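2023-07-27

又是没睡够的一天。六点不到就醒了，躺着想那张存折的事，想着想着干脆起来。咖啡机又报警，没理，喝的速溶。

先记正事，不然晚上又忘。

Kidier 的信昨天到的，今天早上才拆。三页纸，前两页全是废话，感谢您长期以来的信任什么什么。第三页中间一小段才是要紧的：Orkberg 分行关门，户头全部转到 Stonden，旧存折不能再补登，要本人带证件和原件去换。没有原件的要填另一张表。表没附。网上找，点进去是空白页。换浏览器，还是空白。手机上倒是打开了，字小得跟蚂蚁一样，存也存不下来。

妈的那本是 1990 年开的，蓝皮，角都磨圆了。那时候每个月存 80，从来没断过，连搬家那个月也存了，她自己跟我讲过好几遍。后来工资改成直接打到别的银行，这本就放抽屉里了。最后一笔是什么时候我也看不清，针打的字，墨淡到快没了。余额那栏能认出来：1387。后面小数点不知道。

1387。不多。可是放了这么多年，利息到底算没算进去？算到哪年？信上一个字没提。打电话问，等了好久，音乐是同一段钢琴来回放，放到我会哼了。终于有人接，说利息按“当时适用的条款”。我问哪个当时，开户的当时还是现在的当时。那边说要查。查完说系统里查不到纸本时期的条款，建议我亲自跑一趟。我说分行不是要关了吗。她说所以建议尽快。

行吧。

上午请了半天假。十点的车，差点没赶上，鞋带散了一路没系。Orkberg 那条主街变得我快不认识，原来的面包店成了卖手机壳的，邮局缩到超市里头去了，就一个窗口。分行倒还在，玻璃门上贴着告示，白纸打印的，胶带翘起来一半。里面人排到门口，多半是年纪大的，手里都捏着存折或者信封。前面一位老先生带了个饼干铁盒，里面全是单子，他一张一张拿给柜台看，柜台一张一张还给他。后面没人催。我本来有点急，看着看着也不急了。

轮到我。柜员很年轻，翻存折的样子像翻古董。问我跟户主什么关系，我说女儿。问有没有授权书。有，我带了，去年办别的事的时候公证过的。她看了半天，拿进去给里面的人看，又拿出来，说这份写的是“日常银行事务”，存折转移不算日常。我说那算什么。她说算帐户变更。我说变更是你们要变更的，又不是我们要变更的。她脸红了，我也有点不好意思，不该冲她。她说她理解，但是她按不下去那个键，系统不让。

所以还要一份新的授权书。或者妈本人来。妈的膝盖，坐那趟车，再站着排队，想都别想。

问了能不能先补登，至少让我知道里面到底有多少。补登机上礼拜就搬走了。墙上还有个印子，插座露在那儿。手工查询可以，要收费，我问多少，她说从余额里扣。我说那不用了。后来又想，是不是该查的，查了心里有数。唉，出了门才想到，懒得再排。

从分行出来去了 Mac an tSaoi，就是拐角楼上那家事务所，上次的公证就是他们办的。没预约，前台说今天满了。我说就问一句话。她人好，让我在过道坐着等，等到一个空档，真的就问了一句话：旧授权书能不能加一条。不能，要重做，要重新见户主本人，可以上门，上门另外收钱。我问一共多少，报了个数，我没吭声。回来车上算，做完这份文件，1387 去掉一大块。为了拿回自己的钱先花掉自己的钱。气笑了。

不过也有好消息一件，他们提醒我看信末尾的日期。转移之后有 16 天异议期，这期间书面提出，利息的算法他们必须书面答复，不能只在电话里讲。信上写得很小，夹在隐私条款和投诉邮箱当中，我早上根本没看到。所以不管授权书弄不弄得成，异议信要先寄。挂号。自己留复印件。妈自己签字就行，不用公证。这个今晚就能写。

中午在车站吃了个三明治，干的。旁边两个人在聊什么基金，一个说 Stonden 手续费是出了名的高，休眠户头每年还要扣管理费。我耳朵竖起来听。另一个说不会吧，存款户头不收的。到底收不收？他们车来了，走了。回来查 Stonden 的网站，价目表是个 PDF，长得要命，搜“休眠”没有，搜“不活跃”有，写的是“连续无交易的帐户可能适用年度维护费，详见个别通知”。可能。个别通知。我们没收到个别通知。也可能收到了当广告丢了，妈那边信箱一塞满她就整把扔回收。

要问的先列在这，明天打电话别又漏：
利息按哪份条款，要书面。
不活跃费有没有，从哪天算。
旧存折交上去给不给收据，能不能盖个作废章还给我们。妈想留着。
表格寄纸本来。

最后那条是妈说的。下午打给她，讲了一遍今天的事，她听完第一句是那本子不能给他们收走。我说钱呢。她说钱再说，本子是我的。她讲起开户那天，下大雨，柜台送了一把伞，伞早没了。我以前没听过这段。又说那时候的经理会站在门口跟人打招呼。我说今天门口站的是保安。她说哦。

她还问要不要干脆全取出来放家里。又来了。我说放家里不安全，她说放那边就安全啦？你看放着放着银行都换了名字。一时竟答不上来。跟她讲存款有保障，转过去也一样有保障，限额远远高过她这点数目，丢不了。她说丢不了怎么要你跑一整天。……

她那套我从小听到大。信封，月初分好，买菜一个，水电一个，存的一个，存的那个谁也不许碰。我有一年学她，弄了几个信封，没撑过两个月，全拿去付修车了。现在什么都在手机上，划一下就没了，月底看帐单像看别人的。上个月外卖那一栏吓一跳。想过要不要把信封那套捡起来，哪怕只做买菜那一个。先记着，七月快完了，下个月一号开始试。说了好几回了，再说一回。

下午回公司，补上午的活，报销单退回来两张，说科目填错。填的就是他们上回叫我填的科目。没力气吵，改了重交。同事在传一个什么高利活期，注册就送，利率前三个月漂亮得很，三个月以后呢，小字。我现在看见小字就先往小字看，大字都不看了。也算今天的收获巴。

晚上写异议信。第一稿太凶，第二稿太软，像在求人。第三稿就三段：户头哪年开的，余额多少，请说明利息计算方式并提供条款副本。去掉了所有形容词。去掉了“深感遗憾”。去掉了老先生铁盒那段（本来真写进去了，删的时候有点舍不得）。打印机没墨，黑的没了，只剩彩色，用深蓝印的，看着还行，跟存折封面倒配。

信封上的地址抄了 Stonden 总部的，又想应该同时寄一份给 Kidier，毕竟转移日之前户头还归他们管。那就两份。邮票不够，明天去超市里那个窗口买。记得带证件。记得带妈的签字，所以得先去妈那儿，所以顺序是：妈，复印，邮局，上班。早上来得及吗？来不及就跟主管讲晚到。请假余额也快见底了，跟存折一样，看不清小数点后面。

刚才又把存折翻了一遍，想找最后那笔的日期。台灯底下斜着照，能看到压痕，墨没了但针打的坑还在。用铅笔轻轻涂一下大概能显出来，小时候玩过。没敢，怕弄脏了柜台不认。拍照调对比度试了下，月份像是 7 也像是 1。年份死活看不出。算了，让他们查，他们有底帐。应该有底帐吧？纸本时期的底帐在哪，这条也加到明天要问的里头。
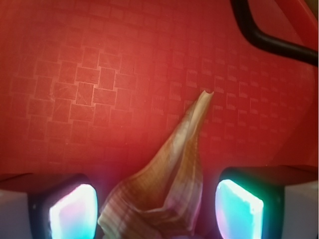
还有，电话里那个小姐给过我一个案件编号，写在便条上，便条呢。包里没有，外套口袋没有。可能落在 Mac an tSaoi 的过道椅子上了。明天先打给前台问一声，没有的话就重新排那段钢琴。水还在炉子上，先去关。

返回顶部 | 联系作者 | © 2023 版权所有，未经许可请勿转载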